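3.2 Oaths and feuds in the Prendgate rolls

The rolls of the lordship of Prendgate keep 61 entries which concern private feuds between families. In most of them the parties are minor knights, but in six cases at least one party is a group of townsmen from Fodudside. Langlois has argued that the town was only drawn into these quarrels by its lords. The entries permit another reading, and I will try to defend it in this section.

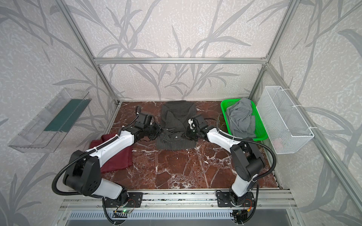 In five of the six cases the townsmen swore the oath of truce in their own name, before the altar of the parish church, and no lord is mentioned as guarantor. The words of the oath are almost the same each time. The party promises to keep peace "until the feast and the eight days after," and to pay a fine in wax if the promise is broken. Such a fine was paid to the church and did not go to the court at Prendgate. The clerk nevertheless wrote it down, so the court had at least some interest in knowing of it.

The sixth case is more difficult. The leaf is damaged at the fold, and the name of the second family can be read as Marchal or as Marchant. I follow the first reading, as the Marchal family appears again in the rent list of the following June. Benoît Langlois prefers the second (see note 66). The choice has consequences for the dating of the truce, but it does not change its form.
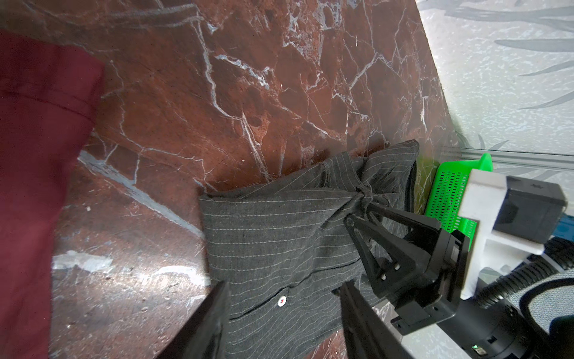

Figure 5. Pinstriped garment held by a black gripper on a veined marble surface.

The distribution of the entries shows that oaths sworn in a church are found mainly along the road between Fodudside and Panum. In the upper valley, the oath was usually given by hand to the lord's officer. It would be too simple to explain this only by distance from the castle. Panum lies closer to Prendgate than several of the upper villages, and still its people went to the church. The older rights of the Panum chapter, which I discuss in section 3.3, offer a better explanation.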